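3.2 Table Layout and Clearing Order

Each session began with a table set at the end of a one-person meal. The table was a plain wooden top with a brown grain, placed against a white wall. Items were divided into three groups before the session: dishes to be racked, utensils to be stored, and food waste to be collected. The groups were kept the same across all 62 sessions so that differences in clearing order could be compared without correcting for the load.

The dishes were light in color. The serving tray and the storage container were taken from the Ekia and Raju household ranges, but any tray and container of similar size would serve. We did not control for brand in the analysis. Dishes were washed between sessions and stored in a closed cabinet.

Two features of the layout were fixed. The dish rack always stood on the right side of the table, and the storage container always stood on the left, toward the wall. The tray was placed between them, so that every dish on it had one short path to the rack and one short path to the container. Food waste was placed below the container on a black surface, where pale grains are easy to see. In pilot work we had used a light surface for this purpose, and leftover rice was missed often enough that residue scores could not be trusted.

Positions on the tray itself were allowed to vary. A plate and a bowl could overlap, and chopsticks could be left crossed or parallel. We kept this variation on purpose. Overlap affects which dish is lifted first, and crossed chopsticks are more likely to be picked up one at a time. Figure 2 gives one layout during clearing, with the plate, bowl, cup and chopsticks still on the tray and loose rice on the dark surface to the left.

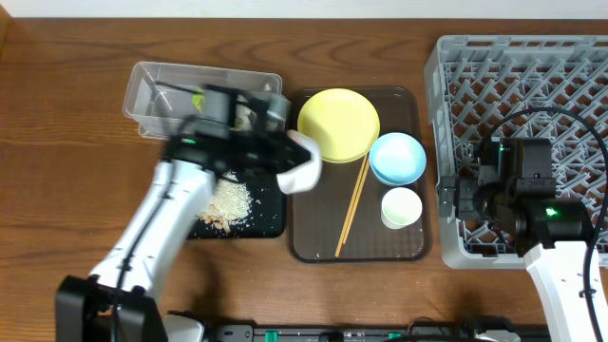 Figure 2. Table during clearing. Center: translucent brown tray with yellow plate, light blue bowl, small cup and two wooden chopsticks. Left: clear storage container and, below it, food scraps on a black surface. Right: gray dish rack with a lattice base.

3.3 Scoring

A session was scored on three measures: order, placement and residue. Order was recorded as the sequence in which items left their starting positions. Two items lifted together received the same rank. An item that was moved but stayed on the tray was not ranked, though the move was noted.

Placement was scored per item on a scale from 0 to 2. A score of 2 was given when the item ended in its assigned location and was stable. A score of 1 was given when the location was correct but the item leaned on a neighbor or lay across the rim. All other outcomes received 0. For the rack, stable meant that the item stayed in place when the table was tapped by hand. Bowls placed with the open side up were marked separately — they hold water after washing, and we wanted to report them without lowering the placement score.

Residue was judged after the last item had been placed. Grains and crumbs on the dark surface were counted individually up to 45. Above that number the session was marked as uncleared and no exact count was kept. Food that had fallen on the wooden top was counted in a second column. The two columns are reported separately in Section 4, as the wood grain makes small tan pieces harder to find and the second count is therefore less reliable.

Sessions were limited to 90 seconds. Items still at their starting positions when the limit was reached received a placement score of 0 and the lowest available rank. Score sheets were entered in the Skindico template, with one row per item and one sheet per session. Two raters scored each sheet independently, and disagreements on placement were settled by a second look at the table before it was reset.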